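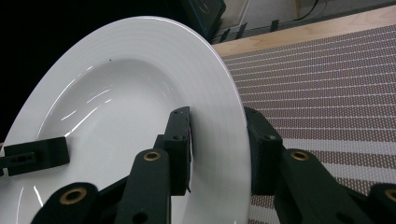 3. Evaluation of the Pudel Kit

3.1 Kit and Setup

The Pudel is a hand-held gripper kit sold by Flelesow for recording manipulation demonstrations without a robot arm. The operator holds the tool, opens and closes the fingers by means of a trigger, and a camera mounted on the body records the workspace from the point of view of the fingers. The same finger assembly is offered as an end effector, so that a policy trained on hand-held recordings sees similar geometry when it is deployed. We bought the kit at list price and had no contact with the vendor beyond the order and one support request, described in Section 3.4.

The kit arrives partly assembled. The linkage must be pinned by the user, the finger pads screwed on, and the camera mount aligned with a printed jig. Assembly was done at our Plasthorpe site by Jae-in Seol, who had not built the kit before and worked only from the supplied instructions. The instructions were adequate for the linkage. They were not adequate for the camera mount: the jig fixes the angle of the camera but leaves its height free, and the text does not give a target height. We set the height so that the pads were in view both fully open and fully closed, then fixed it with thread-locking compound and left it unchanged for the rest of the study.

All recordings were made at a table set for a meal. We chose tableware in place of the foam blocks used in the vendor's own tutorial because the purpose of the evaluation was to find out how the kit behaves on hard, smooth objects with thin edges. A patterned woven placemat was kept on the table for most sessions to give the tracking software some texture to follow.

3.2 Tasks and Recordings

Two operators recorded 194 demonstrations in August. Of these, 74 involved a plate, and the remainder were divided among bowls, cups and flatware. Each demonstration began with the tool held above the table and ended when the object had been released at its target position. Operators were told to move at the speed they would use when setting a table for guests and to repeat any attempt in which they touched the object with their free hand.

Plates were grasped at the rim. The operator approached from the side, placed one pad inside the rim and the other on its outer underside, and closed the trigger until the plate could be lifted or tilted. Figure 2 shows such a grasp on a large white plate. The contact is confined to a short length of rim, and the plate must be supported against rotation by pad friction alone. This is a demanding condition for any parallel or near-parallel gripper, and we consider it a fair test because the vendor lists dinnerware among the intended uses.

Figure 2. Rim grasp on a white plate, viewed from the tool camera. The rim is held between two black finger pads. Brass bushings are visible in the linkage arms below the pads. A striped woven placemat covers part of the table.

3.3 Observations

Grasp quality. On bowls and cups the pads held without visible slip in nearly all attempts. On plates the result depended strongly on how far the rim was inserted between the pads. With shallow insertion the plate rotated about the contact as soon as it left the table, and the operator had to lower it and start over. With deeper insertion the plate stayed in position, but the lower edge of the outer pad then had to pass between the plate and the placemat, and operators learned to tilt the plate slightly before closing fully. Both operators adopted this motion during the first session without being told to. It should be noted that a motion of this kind is easy for a person and may be difficult for an arm with limited wrist travel. Users who plan to transfer demonstrations to hardware should check this before recording a large set.

Pad material. Replacement pads are available from Flelesow in two hardness grades. We used the harder grade, which is the one shipped in the box. It leaves no marks on glazed ceramic and is simple to wipe clean. Its friction on a glossy rim is modest. A short trial with the softer grade gave a steadier hold on plates, but the pads dragged on the placemat during low approaches and pulled it out of place. We did not pursue the comparison further.

Linkage. Play in the linkage is low on delivery. The bushings are pressed into the arms and require no lubrication according to the manual. At the end of the recording period we found no change in the closing position of the fingers, measured with a feeler gauge at the pad tips. The arms are thick in relation to the size of the tool, which adds stiffness but takes up part of the camera view. For plates this matters little, as the rim and the well remain visible above the linkage. For flatware lying on the table, the arms can hide the handle of the object at the moment of closing.

Image content. Glossy white glaze is a poor surface for feature tracking. Where a plate filled much of the view, the tracker relied on the placemat and the table beyond it. Removing the placemat caused tracking to fail in several trial recordings on the bare wooden tabletop, and these were discarded. Reflections on the inner slope of a plate also shift as the tool moves and were sometimes picked up as features. We masked them by hand in the affected recordings. The software supplied with the kit has no masking tool, and we used the open annotation format described by Joo for this step.

3.4 Support and Documentation

We sent one support request, concerning the camera height discussed in Section 3.1. It was submitted on a Monday and answered the same week with a drawing that gives the missing dimension. The height we had chosen fell within the tolerance on the drawing, so no recordings were repeated. At the time of writing the drawing had not been added to the public manual.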